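Kitchen and Bath Walk-Through, Unit 41, Rirari Court
Checklist with reviewer's comments, second visit 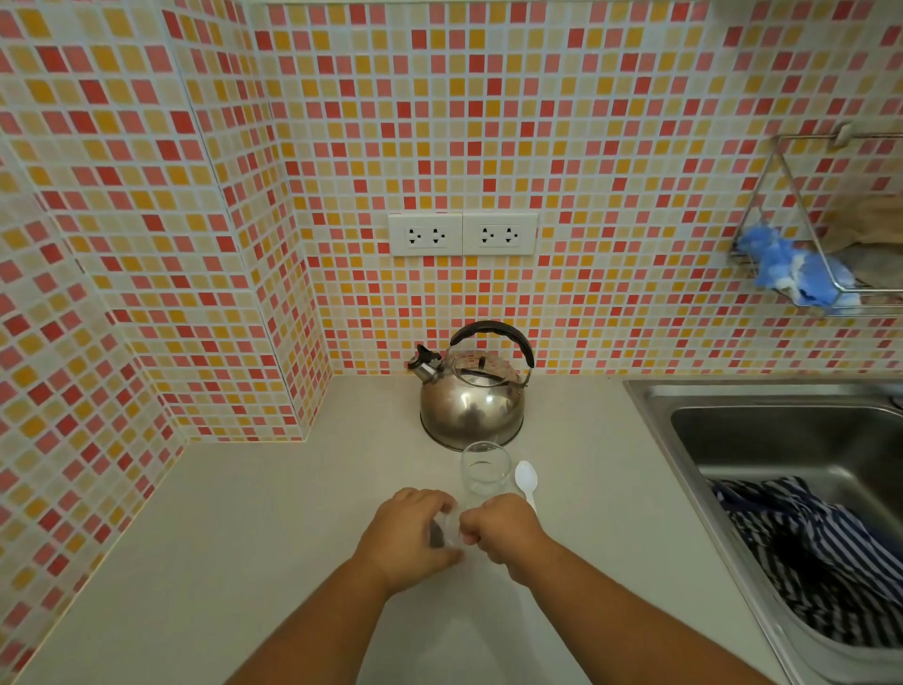

Photo: Ngân Lã / Thân Property Services

Inspected by: Euan MacRitchie
Present for the owner: Thư Thân
Date: 27/01/2018
Previous report: December, prepared by Zundard
Marks used: OK, FIX, ASK, NOT CHECKED

A word on the marks before you read them. The December report gave this unit OK on every line but one. I have been doing walk-throughs long enough to distrust a page like that, so I started over with a blank form. Where I agree with Zundard I say so. Where I have put ASK, it means somebody told me a thing was done and I have no paper for it.

1. ELECTRICAL

1.1 Counter outlets, back wall - cover plates seated, no cracks
OK. Two white plates, side by side, edges touching. I pushed on both and neither moved.

1.2 Counter outlets - ground fault protection
FIX. The December report says "protected." By what? The tester did not trip anything at the counter. It may be that protection was meant to come from the panel and was never wired that way. An electrician needs to open this up. Do not accept a phone call saying it's fine.

1.3 Polarity and ground
OK at all outlets tested in the kitchen and hall.

1.4 Outlet behind refrigerator
NOT CHECKED. Refrigerator full and the floor is soft vinyl on that side. I did not want to drag it. Zundard marked this OK and I would like to know how they got back there.

1.5 Panel labels
FIX. Two breakers are labeled "kitchen" and one is labeled "kit. old." The one marked old turns off the bathroom fan. Relabel the whole door while you are at it.

1.6 Extension cords used as permanent wiring
FIX. One, running from the hall to the bedroom window under a rug. Take it out.

2. WALL SURFACES AND TILE

2.1 Loose or hollow tile, kitchen
OK, with a reservation. It's small mosaic on the walls from top to bottom, cream, peach, pink, red and mustard mixed at random, and it goes around the pillar as well. I tapped along the counter and up both edges of the pillar and got no hollow sound. I did not tap every tile and I doubt anyone has.

2.2 Grout
ASK. Ms. Thân was told the grout was sealed when the tile was cleaned. No receipt, no product name. Wide joints take up grease and water faster than narrow ones, so it matters here. Put a few drops of water on a joint near the sink and wait five minutes. If the spot darkens, it isn't sealed, whatever you were told.

2.3 Sharp edges at outside corners
OK.

2.4 Signs of moisture behind wall
OK on the meter, kitchen side. See 4.3 for the bathroom, where the news is worse.

3. GAS AND COOKING

3.1 Shutoff valve reachable without moving the range
OK. Stiff. It turned with one hand, barely.

3.2 Flexible connector
ASK. The invoice from Milter lists a new connector. The tag on the one I found is too worn to read, and new things don't usually have worn tags. I'd like Milter to come and point at it.

3.3 Leak test at fittings
OK. Soap solution, three fittings, no bubbles.

3.4 Anti-tip bracket
FIX. Missing. A range with the oven door open and a child standing on it can go over. The bracket costs very little and I find it missing in far too many units that somebody else has passed.

3.5 Range hood
FIX. The fan runs and makes plenty of noise, but it would not hold a sheet of tissue against the filter. Clean the filter first, then try again. If there is no change, look at the duct. Noise is not airflow.

4. WATER

4.1 Hot water temperature at kitchen sink
FIX. I got 138 degrees on the second try and something close to it on the first. Turn the heater down to 120 and measure again at the tap. The dial on the heater is not a measurement.

4.2 Trap and supply lines under sink
OK. Dry to the touch, with the faucet run for ten minutes.

4.3 Bathroom wall behind toilet
FIX. The meter read high along the baseboard. Zundard's note says "old stain, inactive." I don't know how they could tell from looking. Open a small section and see.

4.4 Shutoff valves, both rooms
OK, except cold side in the bathroom, which drips from the stem when closed. Tighten the packing nut or replace.

5. ALARMS AND EXITS

5.1 Smoke alarms
FIX. Hall alarm sounded. Bedroom alarm chirped and quit, and the date on the back is past ten years. Replace the alarm, not just the battery.

5.2 Carbon monoxide alarm
ASK. There is one, still in its box on a closet shelf. It was counted as installed in December.

5.3 Bedroom window opens fully
OK, after some persuasion. Paint on the left track should be scraped off.

5.4 Fire extinguisher
OK. Gauge in the green, bracket by the front door where you can reach it on the way out.

COMMENTS RECEIVED

From Thư Thân: The connector was changed while I was at work, so I can't say what was done. I paid the invoice because it looked normal. The CO alarm will be up this week.

From Hongmei Gu, building office: We relied on the December report for the insurance renewal. Please confirm whether 1.2 and 3.4 apply to the other units on this floor, as the same contractor did all of them.

Reply, E.M.: I can't confirm units I haven't been in. I would assume they do until someone tests them, and I would not send the same firm to do it.

From Nhung Đoàn, unit 38: My report also says "protected" for the counter outlets. Can I test this myself?

Reply, E.M.: You can press the test button if your outlet has one. If there's no button on it, it may still be protected from another outlet or from the panel, so use a plug-in tester with a trip button. If nothing trips, call an electrician - don't go in with a screwdriver.

RECHECK

Items 1.2, 3.4, 4.1 and 5.1 to be done first. Item 4.3 as soon as a plumber can be had. Fee for the return visit is $189, payable by the owner, and covers every line marked FIX or ASK. I will want receipts with product names on them. Line 1.4 stays open until the refrigerator has been moved with me in the room.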